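The Sosa is the first pocket radio I've bought in years, and I'm carrying it everywhere. It's a small DAB+ and FM set from Britura with a headphone socket, a proper volume wheel and a grey rubber finish that hasn't picked up a mark since June. Mine cost $427 with the leather case, so it isn't cheap, but the sound! Voices are full and close, and even the cricket commentary comes through without that tinny edge.

Battery life is terrific. I got 36 hours out of one charge at low volume -- most of that on DAB+, too. It also plays music off a card, and I've loaded 2,000 tracks without it slowing down.
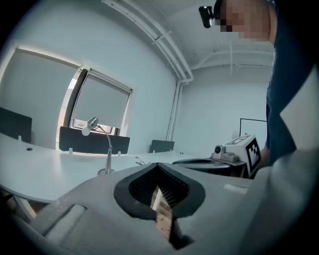 Rattana Ratanaporn wrote in to say hers drops DAB+ on the train past Pelholm unless she pulls the headphone lead out straight, and that FM holds on much better there. I tried the same with mine and got the same result.

Only 5 presets, sadly, and the clock is hard to read in full sun. I'd still buy it again tomorrow, probably in the green.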